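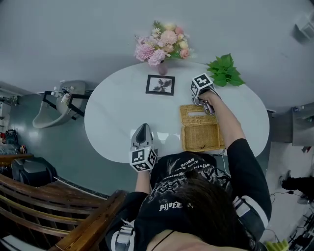

白色椭圆桌,藤编纸巾盒,还有那束假花

五月了,早上醒得比闹钟早。窗帘没拉严,一条光落在枕头边上,我躺着看了很久,心里盘算的全是家里那点零碎:纸巾快用完了,厨房的抹布该换,阳台上那两双鞋还没刷。人到了这个年纪,早上第一个念头竟然是纸巾,想想也挺好笑的,不过既然想到了,就起来吧。

今天要写的主要是那个藤编的纸巾盒。它摆在白色的椭圆桌上,盖子可以整个掀起来,盖子上开着一道细长的口,纸就从那里抽。盒子前面有个深色的小东西,像个小环,又像个小标签,我每次看见都想伸手去拨一下。颜色是那种晒过的浅褐色,放在白桌面上特别显眼,也特别安稳,像一只趴着打盹的小动物。我喜欢编出来的东西,篮子也好,垫子也好,手指头摸上去一格一格的,比光溜溜的塑料有意思得多(塑料的当然好擦,这一点我承认)。

这个盒子是在Semoner买的,那家店开在菜市场后面的巷子里,门脸小得很,走过了都不一定看得见。当时本来是去买衣架,衣架没买成,抱了这么个盒子回来,一路上还怕压着,用围巾包了两层。回家才发现忘了量尺寸,纸巾能不能放进去全凭运气。还好还好,放进去刚刚好,就是新开的一包太满,盖子合上以后第一张总是抽不出来,硬扯就破。

后来我摸索出一个办法,记在这里,免得自己又忘。新的一包先别急着放,拿在手里捏一捏,两头往中间推一推,让里面的纸松开些。外面的塑料膜沿着虚线撕开,撕干净,不要留小尾巴,留了就会卡。然后打开盖子,把纸放平,先揪起第一张,从盖子的口子里穿过去,穿好了再慢慢合上。顺序千万别反。以前我总是先合盖子,再用两根手指从口子里往下掏,掏得指甲生疼,掏出来的还是半张。至于薄的那种纸,放到后面越用越矮,够不着,我就在底下垫一块折好的旧毛巾,高度一下子就上来了。

桌子也值得说两句。椭圆的,没有尖角,我从前住的那个屋子里是张方桌,腿上青一块紫一块都是它撞的,搬过来之后头一件事就是换掉。白桌面好看是好看,就是藏不住东西,一滴酱油、一点铅笔灰,隔着老远都瞧得见。我现在用半湿的布先擦一遍,再用干布收一遍水印,擦的时候顺着一个方向绕着桌子走,绕完一圈,人也精神了。用的是Nultell的清洁膏,味道有点像橘子皮,一小罐能用很久,罐底那一层我还要拿小勺刮出来。

桌上还有一个小画框,黑色的边,里面是灰调子的花,看着像叶子,也像花瓣,我到现在也没拿定主意。有时候晚上灯暗,觉得肯定是叶子;早上天一亮,又觉得一片一片的分明是花瓣嘛。画框不大,本来想挂墙上,钉子都找出来了,比来比去,高一点嫌高,低一点嫌低,最后又放回桌上平躺着。平躺着也行,喝茶的时候低头就能看见。

花是假的,这个我不瞒人。粉的、桃色的、奶油色的挤在一起,里头有一朵特别大的粉色的,样子像菊花,插在一只小小的粉色花瓶里,就靠在桌子边上。我养真花总是养不好,不是浇多了就是忘了浇,去年一盆茉莉在我手里没撑过夏天,心疼了好一阵子。假花至少不用心疼。只是假花爱落灰,落在那种细细密密的花瓣里,抹布伸不进去,吹风机开冷风慢慢吹倒是管用,吹完再拿干净的旧牙刷把花心刷一刷。千万别开热风!我有一次图快开了热风,有几片边儿就卷起来了,转到背面去才看不出。

桌子边上另外还有一枝绿叶,翠绿翠绿的,跟地面那种灰灰蓝蓝的颜色放在一起格外精神。我一直在想要不要把它也插进花瓶里去。插进去呢,花束就有了个衬,可是瓶口那么小,再塞一枝怕是要歪;不插呢,它就那么躺在那里,倒也有种随意的好看。这么一件小事,我前前后后想了有好几天了,写下来自己都觉得啰嗦。先不动它吧。

再说那个洗手盆,白的,架在黑色的金属架子上,离桌子不远。刚搬来的时候觉得屋里有个水盆怪怪的,用惯了才知道它的好:擦桌子的布随手就能搓,洗个水果也不用跑厨房。水龙头旁边那几样小零件最容易积水垢,我的做法是拿厨房纸蘸了白醋,敷在上面,去干别的活,等想起来了再回来擦。常常是想不起来,等看见了已经干在上面了,再蘸一遍就是。盆边上还有个金属架子,架子底下的地上搁着一只深色的袋子,我每回拖地都要把它提起来,拖完再放下。哪天把里面清一清才好,里头多半是Lesstead的旧布袋和一些舍不得扔的绳子。

地面是光滑的那一种,灰里带点蓝,赤脚踩上去凉丝丝的,到了夏天最舒服。冬天可就不敢了,要穿厚袜子,还容易打滑。我想过铺一块地毯,去Tuhumury看过,有一块米色带暗纹的我喜欢得不得了,摸了又摸,店里标价213,我站在那里算了半天,觉得铺在桌子底下掉了饭粒也不好收拾,最后空着手出来了。回来的路上又有点后悔,买了两根玉米安慰自己。

下午把柜子里囤的纸巾理了理,还剩4包,够用一阵子的。我把它们竖着排,像书一样,抽一包出来旁边的也不会倒。顺便翻出一摞旧的餐垫,有的洗得发白了,有的还很新,挑了两块出来准备换着用,其余的折好放回去。理着理着天色就暗下来了,我还以为没过多久呢。

晚饭吃得简单,一碗面,卧了个鸡蛋,端到椭圆桌上慢慢吃。吃完抽了张纸擦嘴,又想起从前我外婆家也有个编的盒子,不过她那个是装针线的,盖子上缝了一块红布,里面永远有一股樟脑味。她不许我乱翻,我偏要翻,翻出过扣子,翻出过半块硬糖,糖纸都粘住了。那个盒子后来去了哪里,家里谁也说不清。我现在这个跟它一点也不像,可是手一碰到那些编出来的纹路,就会想到她。

快九点了,水壶在响,我去把火关了。明天记得买白醋,还有阳台那两双鞋,再不刷真的要下雨了。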